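Prolusano bench arm kit, acceptance and safety checklist
Reviewer: Nathalie Arsenault
Kit on loan from Manthorpe, sales contact Oriana Arancibia
Date: May 22, 2021
Marks: OK / FIX / ASK

Did this in one go before the Lindton call, so comments are short. Anything marked ASK goes to Oriana, I have not chased any of it yet.

1. Paperwork
Quick start sheet in box: OK
Full manual: FIX. Download link goes to the older kit. Chantal found the right PDF by searching the part number.
Risk assessment template: OK, better than the Cormier one. Still has their company name in the footer, change that before we file it.
Warranty terms: ASK. Do we lose cover if we swap the fingers?

2. Power and stop
E-stop in reach of operator: OK
E-stop tested from standstill and mid move: OK both. Arm holds, doesn't drop.
Restart after stop needs a deliberate reset: OK
Power supply label matches the sheet: OK
Mains lead strain relief: FIX. Pulls out too easy, needs a clip.

3. Guarding
Clear acrylic panels, check for cracks and chips: OK
Panel edges: ASK. Fine to the touch but I'd like them capped. Do they sell trim?
Panels see-through from operator side: OK, some glare on the left one depending where you stand. Live with it.
Guard height vs. reach: FIX. Arm comes in over the top so the panels keep parts in but they are not a full guard. Write that in the risk assesment in plain words. Syafiqah says the same.

4. Cables on the arm
Loops sit proud of the housing in a couple of places. Want them dressed tighter before anybody runs this at speed.
Snag check at full wrist turn, both ways: OK at slow, not tried at fast
Connectors seated: OK
Spare cable in kit: none. ASK, price for one.

5. Pick position
Test part is the green block, target is the wooden bowl. Nothing else loose on the table.
Block flat on table, gripper down beside it: OK
Finger clearance to table: OK but tight, leave the height limit switched on
Pinch point label on gripper: ASK, should come with the kit
Mounting screws on gripper, check by hand: OK 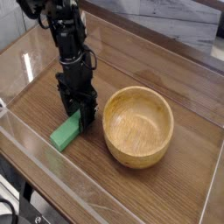
6. Speed and force
Speed cap set in software: OK, set to 60 percent for all of this
Cap survives a power cycle: OK
Cap locked with a password: FIX. Default password is printed on the quick start sheet. Change on day one.
Grip force setting: ASK. Screen goes up to 99 with no units. 99 what?

7. Place position
Block in the bottom of the bowl, fingers apart. One finger sits down inside the rim so the path out matters.
Retract straight up before any sideways move: FIX. Demo program doesn't force this. Add a waypoint over the bowl.
Bowl fixed down: no. Try a non-slip mat, Raili has one.
Finger surface, look for wear: OK, ridges still there

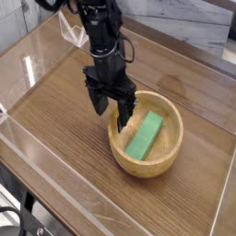
8. Service offer
Yearly visit, 340 per visit, travel on top: ASK, travel from where
Phone help: OK, picked up on the second try
Spare finger set 74: buy one with the kit
Training half day: Syafiqah and Raili to go, I'll skip

Result: conditional pass. Slow speed only, trained people only, untill the FIX lines are closed. Guard wording and password first, then the cables. Chantal to recheck sections 3, 4 and 7 and sign.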